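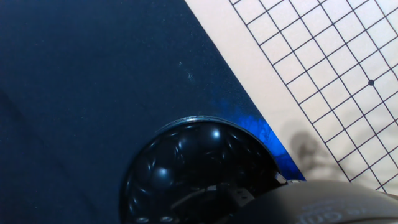

Household and shop-floor robotics

Household and shop-floor robotics is the branch of automation concerned with physical chores that are carried out by hand in homes, small workshops and retail back rooms. Typical tasks are clearing tables, folding cloth, sorting small parts, packing goods and putting game sets or tools back in order. The field is distinct from conventional industrial robotics, in which the part, the fixture and the path of the arm are fixed in advance. As of the most recent published trials, no general-purpose machine performs a full range of such chores without supervision, although single tasks have been automated with useful reliability.

Scope

The term "chore" is used loosely. Catriona Moncrieff proposed a working definition in which a chore is any task that an untrained adult can complete after one spoken instruction and that leaves a visible change in the room. The definition excludes cooking to a recipe and most repair work. It includes wiping, stacking, sorting, loading, setting out and tidying.

Shop-floor chores overlap with household ones but are usually more repetitive. Kitting, in which a set of parts is gathered into a tray, is the most widely studied. Sweeping and bin emptying are common secondary tasks.

Tabletop work

Most research is done on tables. A tabletop limits the reach required of the arm, keeps objects within view and allows a failed attempt to be reset quickly. Board games are a frequent choice of task. The grid gives a built-in measure of placement error, and the pieces are small, smooth and hard to pick up when they lie close together. A board with a printed grid of thin lines, such as that used for Go, also tests whether a vision system can find line crossings when the board lies at an angle to the arm or when the shadow of the gripper falls across the lines.

Placing a stone on a chosen crossing is considered a solved problem under even lighting. Clearing a full board is not. In trials reported by the Vamitz laboratory, arms that placed single stones correctly still disturbed neighboring stones when removing them, and flat sheets used in place of a rigid board shifted under light contact. Nizar Hattar attributed most of the remaining errors to contact and few to perception.

Sensing

Two arrangements of cameras are in general use. A fixed camera sees the whole work area but loses sight of the object when the arm moves in front of it. A wrist camera moves with the arm and gives a close view in the last stage of an approach, at the cost of a narrow field and partial blocking by the gripper itself. Many systems combine the two.

Glossy and dark surfaces remain difficult. Highlights move as the camera moves and may be read as edges or as separate objects. Dark cloth returns little light to depth sensors, and colored light from nearby equipment changes the apparent color of the work surface. Common remedies include diffuse lighting, matte table coverings and training data gathered under varied conditions.

Grippers

The parallel-jaw gripper is the standard tool. It is cheap, strong and easy to model, but it handles thin sheets and loose cloth poorly. Suction cups perform well on flat, sealed surfaces and fail on fabric. Multi-fingered hands are available, but their upkeep is costly and few are used outside laboratories. Sandrine Arnaud has argued that a set of exchangeable simple tools would cover more chores than a single complex hand, a view that is disputed.

Evaluation

There is no accepted standard test. The Carkden protocol, one of several in use, consists of 4 task groups (clear, sort, fold and place), each repeated from a randomized starting layout. A run counts as failed if a person touches the robot or any object. Gwenaël Besnard applied the protocol to a two-arm system and logged 2403 attempts. Results were strong for sorting and weak for folding, and over 1000 attempts were needed before the ranking of the control methods became stable.

Critics note that the protocol ignores time. A machine that clears a table in 3 times as long as a person receives the same score as one that matches human speed. Ülle Toom has recommended that elapsed time and the number of resets be reported with every success rate.

Commercial use

Floor cleaning is the only household chore automated on a large scale. Shop-floor products are more varied. Jirkilero supplies a bench-mounted arm for kitting, and Pētersons sells a packing cell for small boxed goods. Both require the work area to be laid out to a drawing, and both stop and call an operator when an item cannot be identified.

See also

Bin picking
Grasp planning
Mobile manipulation
Visual servoing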